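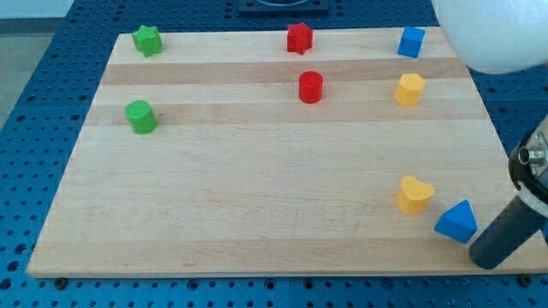
Coloured blocks on a wooden board

Can a party leader back the government on defence and still be leader of the opposition?

Posted by marshgate, April 2018

I moved to Skallovia two years ago and I'm trying to follow the politics before I can vote. There is one thing I can't get straight. In December the leader of the largest opposition party stood up in parliament and said her party fully supported sending troops to the border at Morkton. Since then her party has voted with the government on every motion about the border, but it still votes against the budget and nearly everything else.

My neighbour says this means she should lose the title of opposition leader, and the money for her office that goes with it. A man at work says the title has nothing to do with how you vote. Which is it? And does the speaker get any say?

Kaede Amano

Your colleague is right. The title goes to the leader of the largest party that has no ministers in the government. The house has 116 members and her party holds 40 of the seats, more than any other party outside the cabinet, so she has it. How they vote on a given motion doesn't come into it.

She would lose the title in one of two ways. Either her party accepts a post in the cabinet, or enough of her members leave that another opposition party becomes bigger. The Galang list has 30 seats, so it would take a fairly large split.

The speaker confirms the title at the start of each parliament and again if the numbers change. The speaker can't take it away for political reasons. The office money follows the title, so that stays too.

Your neighbour may be thinking of a confidence vote. If an opposition party formally promises to support the government in confidence votes, some people argue it has joined the majority even without ministers. That has been discussed in the rules committee but the rule hasn't been changed. As far as I know she has made no such promise. Backing the border motions is a separate thing, and she said in the same speech that she still wanted an early election.

The standing orders are on the parliament website. Look for the section on recognised parties.

tollhouse_reader

Technically she is still the leader but what is the point of it. When the Lustance agreement was debated it was the same story, everyone agreed and no questions got asked about the cost. I went to the protest outside, there were almost 200 of us and not one opposition member came out to talk. Vote for a small party when you get the chance.

pennard

Agree with Kaede. Also, committee chairs are shared out by seats, so those don't change either. She still gets the first reply to the prime minister at question time.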